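The Greston Job

I should say straight off that I never wanted to be a landlord, or a lodger, or whatever it was I became that winter. What I wanted was somewhere dry to put my mother's piano.

My mother had left me the piano and the flat above the old button shop on Greston Row, and the flat had stairs with a bend in them. You can see the problem. Three lots of removal men came and looked at the bend and went away again. One of them patted the banister as he left, the way you'd pat a dog that was going to the vet.

So I rang In-ho Tak, because in our family, when a thing was stuck, you rang In-ho. He'd tuned that piano twice a year since I was small enough to sit underneath it. He was retired by then and you could hear it in his voice, he'd slowed right down and got rather grand.

'It's not the piano,' he said. 'It's the stairs.'

'I know it's the stairs.'

'Then why are you ringing me?'

I didn't have an answer, so I cried a bit, and he said oh for heaven's sake and that he'd be over on the bus.

He brought a flask and a tape measure and a tin of those hard lemon sweets, and he sat at the piano for an hour before he measured a thing. He played all my mother's songs, the ones she played badly, and he played them badly as well, with the same wrong note in the middle of the waltz. I hadn't known anybody else knew about that note.

'She would not have it corrected,' he said. 'I offered. Many times!'

Then he got up and measured the stairs and wrote the number on his hand.

I'd had an offer on the flat, you see, from a firm called Renum. They bought up places over shops, cleared them out and let them again with new kitchens. They wanted the whole lot empty by the end of the month, and if it wasn't empty they'd take two hundred pounds off for every thing left behind. It said so in the letter. Every item. I lay awake working out whether a piano stool was a separate item from a piano. (I still think it is. In-ho thought it depended on whether you were sitting on it.)

The letter was signed by a person called Kárason, no first name, and I'd built up quite a picture of Kárason by then. Tall, I thought. Cold hands. I'd had a dream, a proper sweaty one, where I came up the stairs with the key and opened my own front door and there was no room behind it at all, only the side of something, right up against me, so high I couldn't find the top of it and so low I couldn't find the bottom. I knew it was the piano. I also knew it was the letter. Dreams are lazy like that. 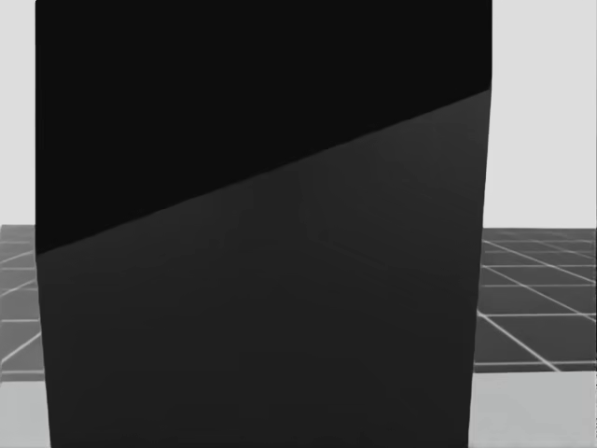

A large dark block, seen close up.

I told In-ho about the dream over the flask and he nodded for a long time. He said he used to have one about a concert hall where all the seats were facing the wrong way and he was the only person who minded. Then he offered me a lemon sweet and that was that dealt with.

We tried everything after that. We tried the window, but the window was painted shut and the man who came to unpaint it said the frame would come with it. We tried giving the piano away, and a church said yes and then saw the bend. A woman who ran a café called Provoleck, two doors down, said she'd have it like a shot if somebody got it to the pavement. Everyone wanted it on the pavement. I could have had a queue of people on that pavement!

'How did it get up here?' In-ho said one afternoon. He was lying on the carpet with his shoes off by then, I think he'd more or less moved in.

'It's always been here.'

'A piano has not always been anywhere.'

So I went and asked the button shop. It wasn't buttons any more, it was phone covers and vapes, but the old man who'd had it before was still in the back most days, getting under his grandson's feet. I bought him a tea and asked about the piano, and he laughed so much he had to put the cup down.

'Your dad,' he said. 'Your dad brought it up in bits.'

My dad, who left when I was four, and who I had down as a man who never finished a thing in his life. He'd bought it off a pub that was closing, for next to nothing, and it wouldn't go round the bend then either. So he took it to pieces on the pavement in the rain with half the Row watching, and carried it up a piece at a time, and it took him all of May to put it back together. My mother wouldn't speak to him for most of it. Then one evening the shop heard it through the ceiling, that waltz, and the wrong note in it.

'He never did get that one string right,' the old man said. 'Went on about it. She told him to leave it alone.'

I walked back up the stairs very slowly. I stopped at the bend for a bit.
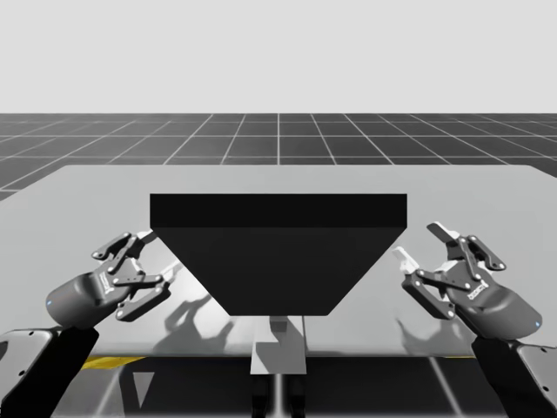

In-ho was still on the carpet. I told him the whole thing, and I told it badly, out of order, with the pub at the end and the rain in the wrong place. He didn't say anything for a while. Then he put his shoes on and did the laces up in double bows, which he only did for work, and asked me if I owned a decent screwdriver.

I didn't. I owned a butter knife and a thing for getting stones out of plums. He went down and borrowed one from the grandson.

We had the lid off by teatime. Inside, on the wood where you'd never see it unless you'd come to do what we'd come to do, there were numbers in pencil, one by every joint, going up to sixteen. They had little arrows. By the last one he'd written DONE, and then underneath, a bit smaller, NEARLY.

I'd like to say I kept the flat. People want me to have kept the flat. But I'd spent the deposit in my head a dozen times over and I had a cold little rented house waiting with no bend in it anywhere, so I signed. Kárason came for the keys in person and was short and quite young with a streaming cold, and I made her a hot lemon with two of In-ho's sweets melted in it. She looked at the empty room and said was there not meant to be a piano.

'Which item would that have been?' I said.

It's in my front room now. In-ho did it by the arrows, over three weeks, complaining about my heating the whole time, and when he'd finished he tuned every string but one. I can't play. I never learnt, I only ever sat underneath. But he's teaching me the waltz on Thursdays, left hand first, and I've got as far as the middle.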